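Folie 1, Titel stehen lassen, bis alle sitzen

Servus miteinander, schön, dass am Freitag noch so viele da sind! Ich erzähl euch heute, wie wir unsere Zweiarmzelle bei Hubmann am Laufen halten, also Greifer, Kabel, Nullpunkt. Keine Regelungstheorie, versprochen (wer die will, fragt hinterher Mahfuz Bhattacharjee, der sitzt da vorne).

Folie 2, Aufbau

Zwei Arme, zwei gedruckte Greifer, Metallfinger dran. Die Gehäuse drucken wir selber, 22 Stück haben wir seit April verbraucht. Klingt viel, aber so ein Gehäuse ist über Nacht fertig, und ich hab lieber einen Riss im Druckteil als im Handgelenk vom Arm.
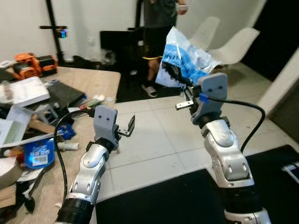
Kabel! Mein Lieblingsthema, da bitte kurz langsamer reden. Das Greiferkabel braucht oben eine Schlaufe, sonst zieht es bei jeder Drehung am Stecker. Zu kurz: Wackelkontakt. Zu lang: hängt irgendwann im Arbeitsraum und der Arm nimmt's mit. Wir haben es mit Kabelbindern probiert, mit Klettband, mit Clips. Clips haben gewonnen, die kriegt man mit einer Hand auf und zu.

(Falls wer nach Schleppketten fragt: zu schwer für die Arme, hat Marlies Schwaiger durchprobiert.)

Folie 3, Wartung

Alle 2.000 Griffe schauen wir die Finger an, Schrauben nachziehen, Backen abwischen. Nullpunkt jeden Morgen, auch wenn's nervt. Das Protokoll läuft in Jallex, 162 Einträge bis jetzt, und ja, die Hälfte davon heißt »Schraube locker«. Hier auf Lacher warten, vielleicht kommt einer.

Folie 4, Testgriffe

Nach jedem Greifertausch kommt der Krempeltest. Lauter Zeug auf den Tisch, und dann zugreifen lassen. Weiche Sachen zuerst, da merkt man schiefe Finger sofort!
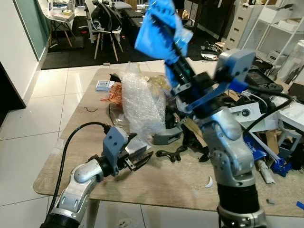
Rechter Greifer mit blauem Tuch, linker über dem Tisch

Geschwindigkeit dabei auf 70 Prozent, erst danach wieder voll. Mahfuz wollte gleich auf hundert, wir haben uns dann geeinigt (also, ich hab mich durchgesetzt).

Folie 5, offene Punkte: Ersatzfinger nachbestellen, Druckprofil aufräumen, Checkliste an Prirnska schicken. Dann Fragen.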